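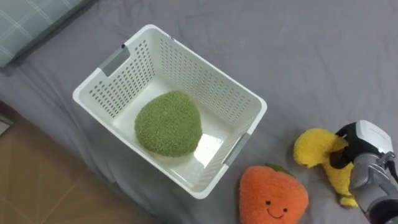
Home | Programs | Reports | Grants | Contact

We use cookies to measure visits to this site. Accept | Manage settings

Brenivico Toy and Linen Library: second progress report
Posted in March by the program office

Reporting period and scope

The report covers the second half-year of the grant held by Brenivico for the lending of toys, bed linen and small household goods to families in temporary housing. Lending operates from the Salazar Street depot and the Nemow branch. The Fenov branch remains in fit-out and made no loans in the period.

Lending activity

The two open sites recorded 2850 loans. Linen accounted for the larger share at Nemow, where most member households are in furnished units with no bedding supplied. Toys were borrowed more often at Salazar Street. The standard loan term was extended from two weeks to four at the start of the period, and overdue returns fell at both sites. The change has been kept.

Toys with batteries were withdrawn from general lending after repeated failures of the battery covers. They can still be borrowed on request, and a replacement cover is fitted before issue.

Cleaning and inspection

The written cleaning procedure was revised. Plush toys are now washed in mesh bags at 40 degrees and air dried on racks. Each item is checked for open seams and loose eyes before it goes back on the shelf. Sheets are inspected flat under the bench lights, and those with tears longer than a hand's width are cut down for cleaning cloths.

The dryer at Nemow was out of service for 16 working days while a drum bearing was on order. Linen was sent to Salazar Street during that time and turnaround slowed to eight days. A service contract has since been signed for both machines.

Catalogue

Migration from the paper cards to the new catalogue is complete for toys and partly complete for linen. Duplicate numbers were found on 18 linen records, all from the older Nemow series, and these have been relabelled. Colour is now a required field. Members had asked for it so that sheets and pillowcases could be matched.

Fenov branch

Shelving and lighting are installed. The sink and floor drain are awaiting a plumbing inspection, and the sign-in counter has to be lowered to meet the access standard. Opening is now planned for the next reporting period.

Budget

Spending is within the approved total. Laundry supplies are over their line and travel between sites is under. We request approval to move the unspent travel amount to laundry supplies. No change to the wages line is sought. The itemized statement is attached as Schedule B.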